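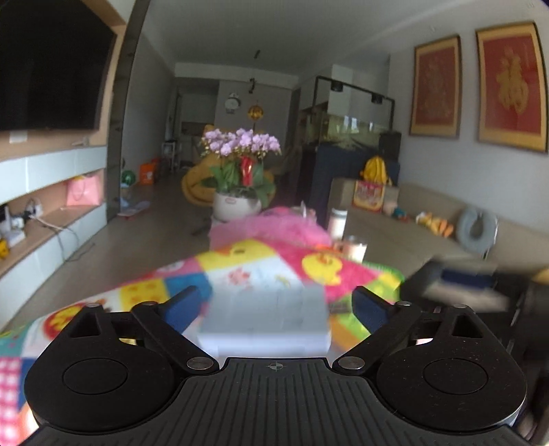

A printed play mat, with squares of pink, yellow, blue, green and white.

Borrowed by the Box

The toy library in Jesamgate opens at half past nine on a Tuesday, and by twenty to ten there is a queue of prams down the ramp. The building used to be the town's baby health centre. It still has the original lino and a set of scales bolted to the bench, which are now used to weigh boxes of wooden blocks when they come back, as a quick check for missing pieces.

Yiran Tan started borrowing here when her eldest was four months old. She had moved from Brisbane for her husband's job and knew one person in town. A neighbour told her about the library over the fence.

"I thought it would be a shelf of jigsaws," she says. "I walked out with a ride-on tractor."

The collection has over 4000 items, from rattles to a full-sized puppet theatre that has to be collected by ute. Families pay a yearly fee and can take home two large toys and a bag of small ones at a time. Most loans run for three weeks. The longest waiting list is for the water table, and it gets longer in October, when the weather warms up.

Toy libraries have been part of Australian family life since the 1970s. Many of the early ones were set up for children with disabilities, whose parents needed specialised equipment that cost too much to buy and was outgrown quickly. Other parents saw the sense in it and the idea spread. Some libraries now have a council building and a paid coordinator. Others run out of a scout hall cupboard and close when the families who started them move on.

Jesamgate's has come close to closing twice. The first time was over insurance. The second was when the roof leaked into the dress-up room and everything in it had to be thrown out. Sihan Long, the coordinator, keeps a photocopied list of what was lost taped inside a cupboard door. It includes 11 capes and a lion.

Long works two paid days a week and generally does a bit more. She trained as an early childhood teacher and spent years in long day care before taking this job. Much of her time goes on cleaning. Plastic toys go through the dishwasher or get wiped down with warm soapy water. Fabric goes home in bags with whoever is rostered on. Puzzles are counted in and out.

"People bring back a puzzle with a piece missing and they're mortified," Long says. "We just write it on the lid. Half the time the piece comes back in a gumboot."

She buys carefully. The local shop, Ikik, lets her order at a discount and puts damaged boxes aside for her. For outdoor gear she prefers Seser, a small maker two hours down the highway that still sells spare wheels and axles for trikes it stopped making years ago. Spare parts matter more to her than almost anything else. A trike in a family home might have one owner. At the library it will have dozens, and some of them will ride it down the back steps.

She has also changed her mind about what to stock. She used to avoid anything with batteries. Now there is a small shelf of them, mostly because grandparents asked. Train sets were once lent as a single enormous tub, and the track came home in a tangle. These days they are split into three smaller kits, and parents combine them if they want a bigger layout.

For Tan, the best part was finding out what her children didn't like. A kitchen she had nearly bought for a birthday sat in the lounge room untouched for three weeks. A plain set of cardboard bricks, borrowed as an afterthought, was renewed until Long asked politely for it back.

There is less in the house, too. Tan has kept a few things of their own - books, Lego, a bear called Dai that is not allowed to be washed - and the rest rotates. Her son, now six, chooses for himself and for his sister, and carries the borrowing card on a lanyard.

Returns can be hard. Long suggests telling children the night before and letting them put the toy on the counter themselves. Some won't let go. She has extended loans on the spot for a child lying face down on the ramp, and she says she would do it again.

The library will need its own new home before long, as the council wants to sell the health centre site. A room at the back of the swimming pool has been offered. It has good parking and no shelves. Long has been in twice with a tape measure, and she thinks the puppet theatre will fit if they take the door off.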